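Verow to open Kuna exhibition in November, with café and new print range

Verow, the independent animation studio behind the hand-drawn series Kuna, will open an exhibition of original artwork at its Thaler Street building in November. The exhibition takes up both floors of the former bottling hall and is the first time the studio has shown its production drawings to the public.

Kuna follows a pine marten who runs the night ferry across a mountain lake. The series began as a set of four short films and grew into two full seasons, a feature and the adventure game Kuna: The Far Landing, developed with games company Pinlow.

The exhibition includes 200 original drawings, chosen from an archive of 3646 sheets that were catalogued over the past two years. Most are pencil layouts and key poses from the first season. There are also painted backgrounds, colour tests, storyboards for a ferry race that was dropped from the feature, and the exercise books in which the lake and its villages were first mapped out.

Hermine Hubmann, who created the series and directed both seasons, selected the work herself.

"I went for the sheets with notes on them," said Hubmann. "Some have coffee rings, and quite a few have an argument going on in the margin between me and whoever was animating that week. The finished films are easy to find. I wanted people to see the drawings we were handing to each other across the desk."

The ground floor follows a single episode, The Lantern Keeper, from its first outline to the finished version. Visitors can compare the storyboard with the final cut on a screen at the end of the room. The upper floor is given over to backgrounds and to the feature, with a separate room for the game. 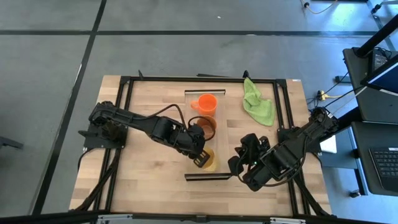 Pinlow has supplied early builds of The Far Landing for the game room, including a version in which the ferry could be steered freely around the lake. That idea was later replaced by fixed routes between the villages. Three playable stations will be set up, each with a different chapter, and headphones will be provided. Saved games from home consoles cannot be used.

Stavros Papadopoulos, lead designer at Pinlow, said: "The free steering was good fun for ten minutes and then you ran into a lot of empty water. We kept the build because the team was fond of it. It crashes if you go too far north, so there will be a notice asking people not to do that."

The café on the ground floor will be open to ticket holders and to people coming in from the street. Its menu takes several dishes from the series, among them the ferryman's dumplings from season one and the plum cake served at the harbour wedding. Two drinks have been made for the opening: a pale ale called Night Crossing and a non-alcoholic pear cider called Second Bell. The labels are drawn by Hubmann and show the ferry timetable as it appears in the first episode, written in the lake villages' own alphabet. Both will be sold by the bottle in the shop.

The shop will also stock a new range of prints taken from the exhibition, along with the series soundtrack on vinyl and a reissue of the first art book, which has been out of print since the feature was released. The reissue has 62 extra pages covering the second season. A numbered edition of 1115 copies comes with a fold-out map of the lake and will be sold at the exhibition only, limited to one copy per person. The standard edition will reach bookshops in the spring.

Tickets are for a timed entry slot. Visitors may stay as long as they like once inside, and the last entry is at 4.30 pm. Under-fives go free. Each ticket includes a short film made for the exhibition, shown on the hour in the upstairs screening room, with subtitles at every showing.

Drawings may be photographed without flash. Photography is not allowed in the screening room. The building has step-free access to both floors, and large-print guides are available from the front desk. Bags larger than a small rucksack must be left in the cloakroom.

Members of the Verow mailing list will be able to book a day before general sale. Booking details, prices and the full café menu will be posted on the studio's website when tickets are released.

Notes to editors

Verow makes hand-drawn animation for television and cinema. Its work includes Kuna and the short film collection Small Weather.

Pinlow develops story-led games for console and PC.

Interviews with Hermine Hubmann and Stavros Papadopoulos can be arranged through the Verow press office. High-resolution scans of selected drawings and the two bottle labels are available on request.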